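Skaddale Hand-Held Gripper, Club Edition
Sold by Rovum Classroom Robotics

Item no. 567
Ships in one box, with a second, smaller box inside it that everybody throws away. Please don't. The spare pads are in there.

Overview

The Skaddale is a two-finger gripper that a student holds and squeezes. It has no arm and no opinion about where it ought to go, and for a robotics club in its first season that is a mercy. Students learn what two stiff fingers can and can't pick up before they spend a month bolting the same two fingers to something with motors.

We built the first one for Dinesh Sandhu's after-school club, which had entered the Clusel Tabletop Challenge with a great deal of confidence and an arm that could knock over a cup from any direction. They wanted a way to practice the grasping part while the arm was in pieces. The arm is still in pieces from time to time. The gripper has been on every practice table since.

What clubs use it for

Mostly for settling arguments. A team that has spent 2 meetings debating whether to grab a bin by the wall or by the divider can try both in under a minute and go home.

It also suits the Clusel clear-object round, where the target is see-through and the younger members find out that their eyes have been doing more of the work than they thought. Run it by hand first. Then write down which approach worked, in words another student can follow. "Kind of from the side" has been submitted before and did not score well.

In the box

Hand-held gripper, assembled
Spare finger pads, one pair
Hex key
Bhardwaj practice workbook, with 73 short tasks in order of difficulty (task 31 is out of order and we know)
Scoring sheets for one season

Care

Finger pads are a wear item. Students will pick at the edges during long explanations, and the edges will lose. Ragged pads still grip for everyday practice, but put on a fresh pair before a scored run. Wipe the pads with a damp cloth and let them dry. Do not use the gripper to open snack packaging. We replaced one under warranty for this, as a courtesy, and have since rewritten the warranty.

From a club

"I ordered one and the kids formed a line, so I ordered another. We run the hard tasks on a plain white table with one object on it, and it's the quietest the room ever gets. My only complaint is that the hex key vanished by October, and I can't really pin that on Rovum — though I did try."
Noboru Shimada, club coach

Ordering

Single units ship from stock. Club packs are put together when ordered, so allow extra time in August, when every coach in the country remembers at once that school is coming. We have sent out 1,744 of these so far and can usually match spare pads to older units if you tell us which workbook came with yours.

Practice setup, task 12: clear divided organizer, empty, approached from the front with the fingers open
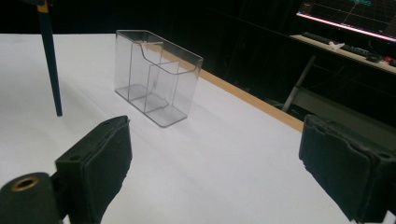 Spare Parts

Finger pads, pair
Hex key (see above)
Workbook, replacement copy
Scoring sheets, extra season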